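Butura Community Help
Development Boards and Programmable Logic

Board not detected after changing the supply jumper from USB to external

Posted by benchdesk_north
Nov 10, 2019

Our department has recently taken delivery of a Stikum evaluation board carrying the Cormier low-power programmable logic device. The board was operated from the USB connector without difficulty. In accordance with the quick start sheet, the supply jumper was then moved to the external position and a bench supply was connected to the barrel connector.

Since that change, the programming software does not list the board. The green power indicator is lit. The core rail measures 926 millivolts at the test point beside the inductor, and the sheet gives 1,098 millivolts as the expected reading. The current limit on the bench supply is set to 400 milliamps. Returning the jumper to the USB position restores normal operation, and the core rail then reads as the sheet says it should.

Members are kindly asked to advise whether the regulator is likely to be damaged, and whether the board should be returned under the Grukham distributor warranty. The revision letter printed near the mounting hole is C. A different USB cable has been tried with the same result.

3 replies

Posted by railmonitor
Marked as accepted by the original poster

The readings supplied do not suggest a damaged regulator. A regulator that delivers the correct voltage from one source and a low voltage from another is, in most cases, being starved at its input.

The current limit should be examined first. At startup, the device loads its configuration from flash memory, and the demand during this period is considerably higher than the figure given in the data sheet for normal running. With the limit set at 400 milliamps, the bench supply may enter current limiting, the input voltage will fall, and the core rail will fall with it. The power indicator is driven from the 3.3 volt rail and may remain lit in this condition.

The following steps are recommended.

Switch off the bench supply and disconnect the USB cable.
Confirm that the jumper covers both pins of the external position. On revision C the header has three pins, and the cap can be placed on one pin only.
Raise the current limit to one amp.
Switch on the bench supply and wait for the configuration indicator to go out.
Connect the USB cable and refresh the device list.

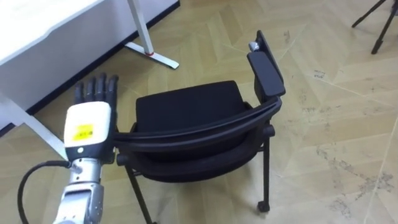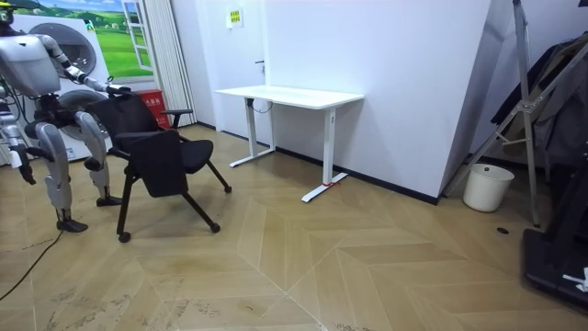
Robot hand and black office chair, two views.

If the core rail remains low after these steps, please measure the voltage directly at the barrel connector with the board running, and post the value in this thread. Members are asked not to adjust the feedback resistor. Doing so voids the warranty, and a setting that is too high may damage the device permanently.

Posted by oldfuse_11

Same thing on a revision B board. It was the jumper cap. Replaced it and the board was found at once. I would not return it yet.

Posted by Butura Support Desk

The reply marked as accepted is consistent with our guidance for this board. Two further points are offered for members who consult this page.

The programming software must be version 11 or later for revision C boards. Earlier versions search for the board for a short period only and may stop before configuration is complete when an external supply is in use.

Warranty requests are handled by the distributor from which the board was purchased. For boards supplied through Grukham, the original packing slip and the serial number on the underside of the board will be required. Boards that show signs of soldering near the regulator are not accepted for exchange.

Comment from benchdesk_north

The current limit was raised as advised and the core rail now reads 1,098 millivolts. The board is listed by the software. The jumper cap was seated correctly and has not been replaced. We thank the members for their assistance.

This thread is closed to new replies. To report a similar fault on a different board, please open a new thread and state the revision letter in the title.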